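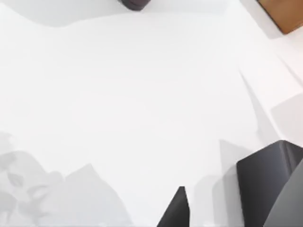
Simulation still: pale work surface with a dark object at the top edge.

Bench notebook, Hilari audio module, January
Entry by Mireille Semaan. Copy to Rami Salameh and Kornél Rácz.

Purpose of the session: to find the source of the hum on the Hilari output stage, reported by Hala Sleiman after the second board was fitted in its case. The first board, tested outside the case, remains quiet and is kept as the reference.

09:40. Both boards powered from the bench supply. Input shorted, output loaded, gain control at maximum. Reference board: no hum audible on the monitor. Second board: clear low hum, with a faint buzz above it. The level does not change with the position of the gain control, so the input stage was set aside.

10:25. Removed the second board from the case and repeated the test. The hum fell but did not disappear. Refitted the board with nylon spacers in place of the metal ones. Same result as outside the case. The metal spacer nearest the output jack was making contact with the ground pour, giving a second path to the chassis. Kornél Rácz has been asked to widen the clearance around that hole on the next layout.

11:15. Remaining hum traced to R14. The parts list calls for 111 ohms, made up from two resistors in series. On this board one of the pair had a dull joint on the ground side, and the reading moved when the lead was pressed. Joint cleaned and soldered again. Reading now steady.

11:50. Full test repeated in the case, with nylon spacers. Hum no longer audible. The buzz is still present when the Busis dimmer on the next bench is switched on, and stops when it is switched off. It is recorded here as outside interference and will not be pursued under this entry.

Changes to be carried into the build notes:
Nylon spacers at all corners until the new layout is issued.
Chassis ground to be taken at the input jack only.
R14 pair to be checked under the magnifier before the board is powered.
Pin 5 of the header to be left open. The current drawing shows it tied to pin 13, which is an error.

Stock: the Cordero jacks are nearly used up. Cengiz Çınar holds the order form. The jacks from Fedisier have a longer thread and do not seat properly in the present panel, and should not be substituted without approval.

Open item: the second board is to be left running overnight with the case closed, and the output checked again before it is returned to Hala Sleiman.

M.S.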